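**Mixing bowl**

A mixing bowl is a wide, open vessel used to combine ingredients before cooking or baking. Earthenware was the usual material in British kitchens until stainless steel became common. Steel bowls are light and do not chip, and a brushed interior reflects light in soft streaks. The Lonari pattern, made at Fustham, was sold with a capacity of 1040 millilitres and, later, in a larger size.

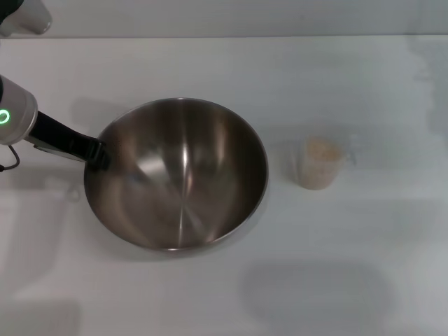
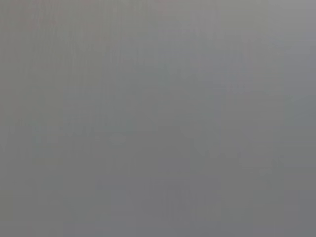
Yeison Echeverri disputes the preference for steel, writing that a heavy earthenware bowl "stays where it is put when the dough is stiff", and that a steel one needs a damp cloth beneath it. Bakers also differ over the rim: a rolled edge is easier to hold, while a thin one pours more cleanly.

**See also:** Batter jug; Pudding basin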